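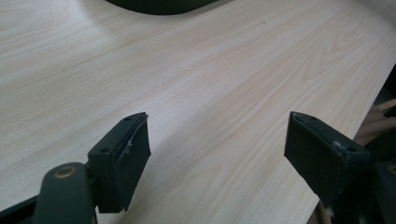

Practice Resources | Books and Learning

September - Posted by the Watusden Veterinary Library team

The second edition of the Adeyemi handbook on small animal wound care is now on the shelf at the Hultisgate branch, with two copies for loan and one for use in the reading room. It runs to 282 pages, up from 172 in the first edition. Most of the extra length goes to burns, drain placement and bandaging of the lower limb.

The chapter on dressings has been rewritten. It now groups products by what they do to the wound bed, and there is a short table at the back for matching a dressing to the stage of healing. The section on skin flaps is mostly unchanged - readers who own the first edition will recognize the line drawings.

Komport, the publisher, has also opened its online case bank to members. It holds nearly 2,000 clinical photographs, sorted by species and wound type. You will need your library number to sign in, and access from home works the same way as it does at the branch.

Loans are for 11 days and can be renewed once if no one else has asked for the book. Requests can be left at the front desk or sent through the members' page.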